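The Eswood single bed, after a spring of sleeping in it

I have wanted to write this up since March, when I finally gave up on the sofa bed in our small back bedroom and bought a proper single. It's the Eswood, from Chevalier, and I love it. I'll try to be fair about its faults (there are a few), but you should know from the start that I'm writing as someone who now goes to bed early on purpose.

A bit of background. The room is narrow and we painted it a deep, dark red years ago, on a long weekend when we were feeling brave. Anything bulky in there makes it feel like the inside of a plum. I wanted a pale frame, a low one, with a headboard that let some of the wall through, and you would be amazed how hard that is to find in a single! Everything was either a bunk bed or had drawers, and drawers need floor space to open into. 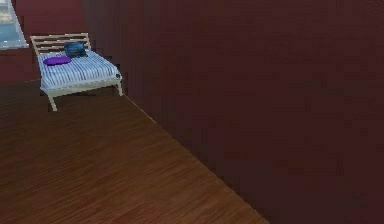 Putting it together took me an evening. The instructions are four pages long and mostly clear, apart from page two, where the left and right side rails are drawn as if they were the same part. They aren't. I had the whole thing standing before I noticed the holes for the centre rail were facing outwards, so off it all came again. My tip is to lay both rails on the floor first, holes facing each other, and put a bit of tape on the one that goes nearest the door. There are 22 bolts in the bag and one size of hex key does the lot, which pleased me more than it should have. I'd still use your own key if you have one with a decent handle.

Once it's tight, it's really tight. I'm a restless sleeper and the old sofa bed used to grumble all night long. The Eswood made a small creak for the first week, at the head end. I went round all the bolts again with the key, and I haven't heard it since. My friend Ditte Lauritsen, who stayed over before I'd done that, slept through it quite happily, so perhaps I'm fussy.

The slats are the best part, I think. They're joined by two lengths of webbing so you just unroll them, and they have some spring in them without sagging in the middle. I had my doubts about putting a thin mattress on top. I bought the Rukum, the firmer of the 2 they sell in this size, and for the first few nights I wondered if I'd made a mistake. Then it softened up a little, or I did, and now I wouldn't swap it. If you sleep on your side and like to sink in, try it in a shop before you buy. It has a zip-off cover that washes well at a low heat and takes for ever to dry.

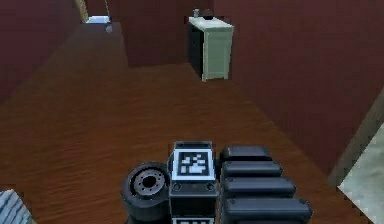 Now the grumbles. The finish marks easily. I dragged a belt buckle across the foot end while changing the sheets and there's a scratch there for good, and I've only had the thing since the spring. A dab of clear wax has made it less obvious. The feet come with felt pads that are far too small, and two of mine fell off when I pulled the bed out to sweep behind it, so buy a pack of the thick sort and stick them on before you stand the bed up. I also think the space underneath is a touch mean. A flat storage box will go under, but only the shallow kind, and my winter jumpers have had to move to the landing.

Delivery was fine. Mine came from the Oltalstead shop in two boxes, one of them very heavy, and the driver kindly brought both up to the landing. Do check the stairs if yours turn a corner, as the long box doesn't bend!

People have asked me about the headboard and whether you can lean on it to read. You can, with a good cushion behind you. The bars are set quite far apart and without a cushion you'll feel every one of them. I've got an old feather one that does the job beautifully, and on Sunday mornings I sit there with a pot of tea until somebody comes looking for me.

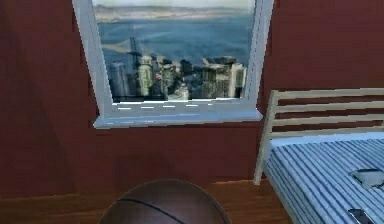
I did think hard about the Chevalier daybed as well, the one with sides. My neighbour Normand Lavoie has it and it's a handsome thing, very solid, and it makes a good seat in the daytime. It also costs £80 more, and making it up each morning means reaching over the side and tucking blind. If your spare room is also your sitting room, it might well be the one to get. For plain sleeping I'd choose the Eswood every time.

Would I buy it again? Yes, tomorrow, and I'm half tempted to get a second for my mother's box room. I'd order the thick felt pads on the same day and leave my belt in another room when changing the sheets.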